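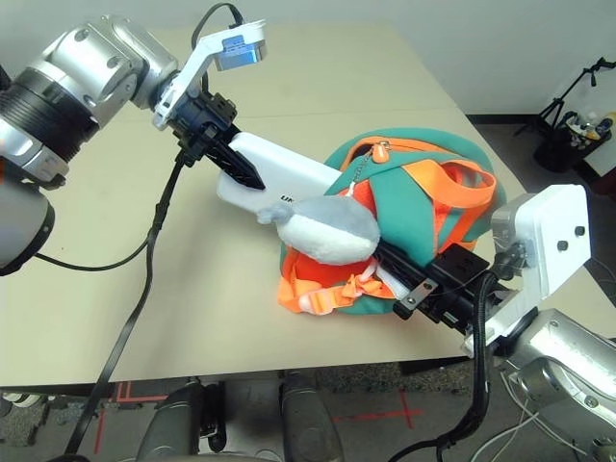 Handout 2: Learning two-arm packing from demonstrations

Reading for Wednesday: Okabe and Vieira, sections 2 and 3.

Task. A backpack and a few loose objects start on a table. The policy controls both arms jointly and outputs a chunk of 22 joint targets per query. Soft bags are hard for planners that need a rigid model; the opening moves whenever either finger touches the fabric.

Observations. Wrist views plus one head view. The head view gives the layout of the table. The wrist views matter most near contact, where the fingers tend to hide the object from above.

Method. Behavior cloning on teleoperated episodes, with overlapping chunks averaged at run time. Okabe's variant adds a term that penalizes disagreement between the arms - see her equation 2.

Result. With one arm held fixed, the policy completed 39 percent of trials on the Vadwood set. Most failures came at the opening of the bag, before any object was released.

Exercise. Derive the averaging weights for a chunk of length k. State what happens to reaction delay as k grows. Hand in to Toshiko Nomura.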